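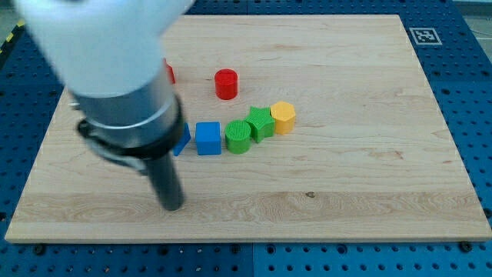

Chapter 7
When the Arm Touches What It Shouldn't

Force, contact, and the art of reading a fault log

Josué Lacerda had pressed Start 412 times that October, and 411 of those runs ended the way he wanted. In the last one, the arm came down over the board, kept coming down, and pushed its finger into the wood hard enough to bend the mount. The controller did stop it. It stopped it late, after a delay of 337 milliseconds, and if you have never worked with robots that may sound like a wonderfully short time. By the end of this chapter it should sound very long!

The lab was at Illanitz, where Lacerda and Dilruba Weerakoon were teaching an arm to push small shapes across a tabletop. Pushing is a lovely problem. A block that is grasped goes where the hand goes, but a block that is pushed slides, turns, catches on its neighbor and sometimes rolls off on business of its own. To push well, the fingertip has to travel low, a few millimeters over the surface, and that leaves very little room for a mistake in height.

Weerakoon wrote the first report the same afternoon. It is short, and we reprint the important part because it is wrong in such a useful way:

"Arm exceeded downward limit during approach. Suspect force sensor. Sensor replaced. Closed."

The new sensor went in, the arm ran well for the rest of the day, and everyone went home. The next morning it hit the board again.

What the sensor knew

The old sensor was fine. When Anwara Abeysekara went back through the recorded data (she was a second-year student then, and had been handed the job mostly to learn the file format), she found a clean, steep rise in force at exactly the moment you would expect one. The sensor had seen the contact right away. The message had then sat in a queue behind a batch of camera frames, waiting its turn, while the arm went on following its last order, and its last order was to go down.

So we have two faults here, and you will want to keep them apart all through this chapter. One is the reason the arm was too low in the first place. The other is the reason the stop came late. Fixing either one would have made the trouble go away for a while, and this is exactly how faults like these survive in a lab for months.

The height error came from the calibration. The robot worked out where the board was from a printed marker lying flat on it, a square pattern the camera can recognize and measure. Somebody had reprinted the marker at a slightly different size and had not changed the number in the settings file. A marker that is bigger than the software believes looks closer than it is, and every distance computed from it carries the same error. Near the marker the planned path happened to clear the wood. Farther away, where a small tilt in the estimate had also crept in, it didn't.

I love this case, and I have taught it every year since Abeysekara showed me her plots. There is no broken part in it anywhere! Every piece of equipment did its job, and the mount still bent.

A word about hands

No one was hurt at Illanitz. Lacerda's hand had been on the board a minute earlier, though, putting a block back in its place, and the arm was powered the whole time. Ask yourself what the same 337 milliseconds would have meant then. The Majumder group, whose work we meet in Section 7.4, begins every safety review with that question, and their rule is simple - any force limit that passes through a shared queue is treated as if it did not exist.

In this chapter

Section 7.1 covers contact force and how stiffness turns a small error in position into a large push. Section 7.2 follows a stop signal from sensor to motor and shows you how to measure each step. Section 7.3 is about calibration, with Abeysekara's own plots to work from. Section 7.4 looks at protective stops and where they belong in a system. Section 7.5 returns to the fault report, and you will write a better one.

You will need the spring equation from Chapter 3 and the timing diagrams from Chapter 5. Keep a pencil handy - the diagrams in 7.2 make far more sense once you have drawn one yourself.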